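Unit 9: Automation in the Staff Kitchen
Lecturer: Nighat Siddiqui

Case: Lirdale, a firm with 55 employees. Kitchen staff used to plate fruit and put away dishes by hand. Under the new plan they load racks, check portions and stop the arms when something is out of place.

Points to cover
Who is retrained, and on paid time or not
Who answers for a broken plate
Changes in break times 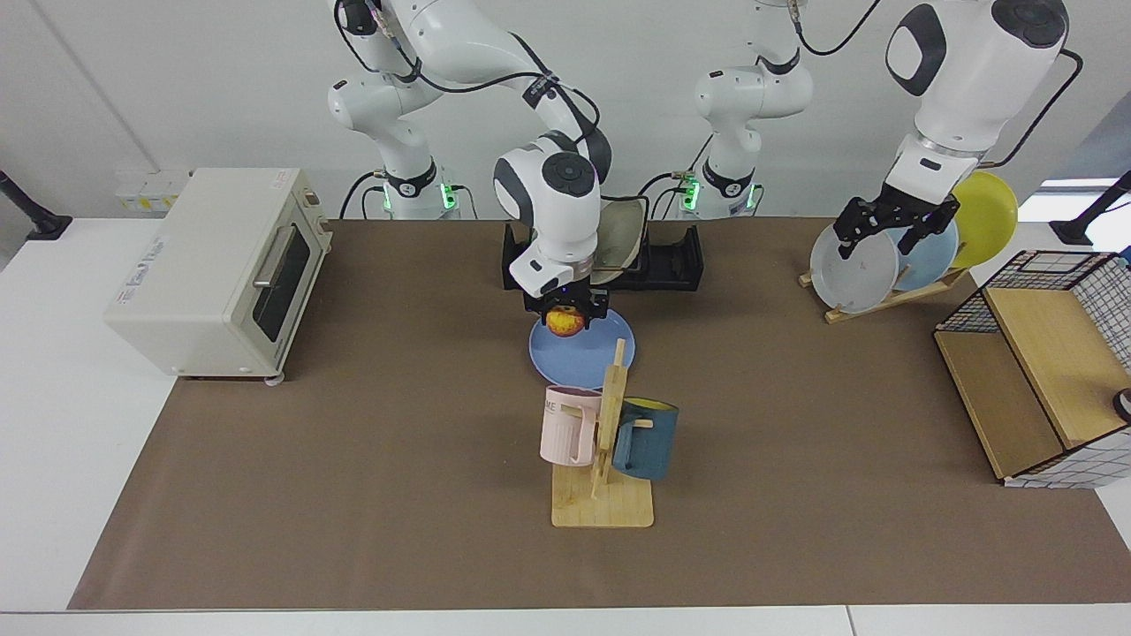
Fig. 1. One arm holds an apple over a plate; the other grips a plate in the rack.

Reading for next class: Arain, pages 29 on.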